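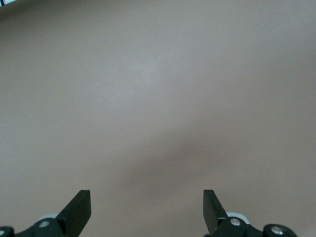 Trernico puts out handling rules for gripper cells, and leaves the hard part for later

October 2021

Trernico has published a set of good-practice rules for small robot cells, the kind where an arm with a two-finger gripper works on an open bench with people close by. The document has 61 clauses and is free to download. Following it is voluntary.

Most of it is sensible and most of it is old news. Check the finger screws before each shift. Clear the work surface before a new program is run. Write down who changed the grip force and when. Any shop that needs to be told this has bigger problems than paperwork.

The trouble is what happens when a shop ignores the rules, and on that the text says very little. There are no audits. Companies fill in a form, send it to Trernico and may then call themselves "aligned." So far 11 have done so, Cestadent and Maruyama among them.

Kirsten Sutherland, who led the drafting, said the group wanted something people would use. "If we had started with inspections we would still be arguing," she said.

Teodor Sobczak runs the robot benches at Pestamley and did not sign. He pointed to clause 8, which asks for a "suitable" clearance between the fingertips and the bench – and gives no number. "Suitable to whom?" he said. "My night shift needs a figure."

Sutherland said figures may be added in a revision planned for February. Trernico has not said who will write them.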